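Open Day at Vaher

The bus from the station was free that day, so I took it, although I had told my sister I wouldn't go. It let us out at the back of the Vaher building, by the loading doors, and a woman with a lanyard gave each of us a paper sticker with a number on it. Mine was 2,467. I asked if that many people had come and she said no, the stickers were left over from something else.

I had worked in that building for 11 years when it was still Berkitz. We made wooden puzzles and sorting toys there, and I was on the packing line for most of that time, at the end nearest the canteen. Then Berkitz sold to Lanano, and Lanano kept the name on the roof for one winter and took it down in March. After that it was empty. Now it was Vaher, and the floor had been painted gray, and somebody had put plants where the time clock used to be.

They took us around in groups. Ours was mostly parents with children, and a man in a good coat who wrote things down. The guide was young and walked backward, and he was good at it. He showed us a room of computers and a room where they charged batteries. He showed us the old pattern shop, which he called the quiet space. I looked for the dent in the door frame where we had once caught it with a pallet truck. It was still there, under the paint.

– Any questions so far? he said.

A boy asked if the robots could fight. The guide said they could not.

The demonstration was in what had been my end of the hall. There was a rope to stand behind and a screen above it so the people at the back could see. The guide said the machine was called Itaria and that it was learning to handle small objects on a table. Most of the work, he said, went into things a child could do by the age of 2. He said it kindly, looking at the children, and the parents laughed.

I got a place at the rope. I put my bag down between my feet, the way I used to at the start of a shift, and looked at the blocks. The red star was the one it had gone to, up near the far side of the board, and it had one dark finger against it. The heart was in the front row beside the other yellow one.

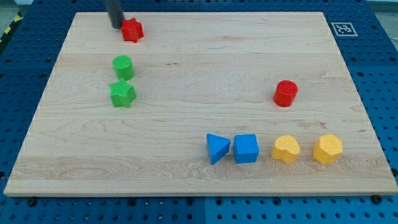

It was slower than she had expected, a woman behind me said, and she wondered how anyone was supposed to make money with a thing like that. She said her washing machine had more go in it. Her husband told her it was only learning. She said well, she had learned to do that in an afternoon, and for worse pay.

I didn't turn around, but I thought about it. I had been slow too when I started. The quota at Berkitz was 500 boxes a shift, and in my first week I never got near it. You had to put the pieces in the tray so they all lay flat, or the lid would lift at one corner and the box would come back to you. The supervisor put me next to a woman who had been there since before the extension was built. She never explained anything. She let me watch her hands, and when I got it wrong she reached over and put it right without stopping her own work. One day I noticed she hadn't reached over since lunch.

The guide was talking about patience. He said the machine might do the same small job all week, and someone would sit with it and note down how it went. The man in the good coat asked who that someone was. The guide said they were hiring, and that there was a leaflet at the front desk.

The arm made a noise when it moved, a low one, like a fridge. I had thought it would be louder. In our day you had to shout at that end of the hall, and at night I used to hear the line in my ears when I lay down. Now I could hear a child unwrapping a candy.

We were allowed to stay until the next group came. Most of them went on to the coffee. The woman and her husband went, still talking about the washing machine. I stayed with the boy who had asked about fighting. He was leaning so far over the rope that his feet had left the floor.

– What's it going to do now? he asked me. I suppose he thought I worked there.

– I don't know, I said. Let's watch.

We watched. He breathed through his mouth. I found I was pressing my thumb against my first finger, in the pocket of my coat, as if there were a block between them.

Then the next group came in with their stickers, and his mother called him, and I picked up my bag. At the front desk the leaflets were in a wire rack. I took one, and then I took another for my sister, who had been on the saws and would say she didn't want it. The woman with the lanyard asked if I had enjoyed myself. I told her I used to work here. She said a lot of people had told her that today, and asked me for the sticker back.

The bus was waiting with its engine running. I sat on the left so I could see the loading doors as we pulled out, and I read the leaflet as far as the second page, where it said to apply by the end of the month.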